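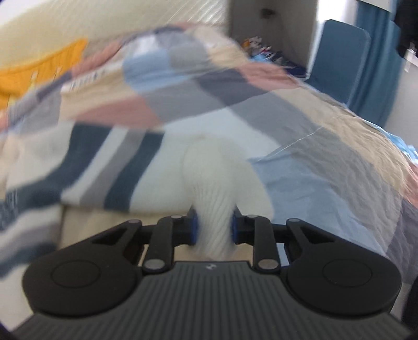 Spare room, bedding week.

Been meaning to write down what I've learned about getting a winter's worth of bedding clean and put away. Short thread.

Start with the care label. Mine on the big duvet had faded to nothing, so I looked up the maker, Gisler, and found the washing instructions on their site. 40 degrees, low spin, no softener.

Most home drums are too small for a double duvet. If you have to push it in with your knee, take it to the launderette. I go to Isside on the corner. The large machines there take 48 minutes and you get 2 washes on one card.

Dry it for longer than you think. The middle of a duvet can still be damp when the cover feels fine, and damp is what makes it smell by October. I turn mine every half hour and give it a night over the airer afterwards.

Fleecy things go in on their own, inside out, cool wash. Never with towels. I did that once in April and was picking bits off until summer. 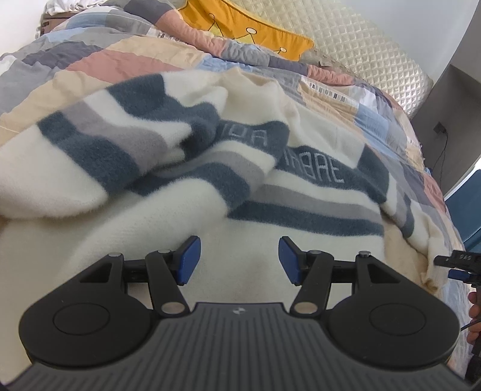 Dolores Lyons replied that she gave up on the launderette years ago and does hers in the bath with a cup of soda crystals, treading it like grapes, and that the rinsing takes longer than the washing.

Fair enough. I've tried the bath and my back wasn't up to it -- a wet double weighs more than you'd expect. If you do it, let the water out and press down before you lift anything.

Storage. I had two of the Trirkari vacuum bags and both let the air back in within a month. They're also hard on feather fillings. An old cotton pillowcase does the job and lets it breathe.

Cedar blocks want a rub with sandpaper each year or they stop smelling of anything. Lavender bags are fine too -- squeeze them now and then.

Last one. Write on a bit of card what's in each bag and what size it is, and pin it to the outside. I've got the singles left to do, then the blankets from the landing cupboard.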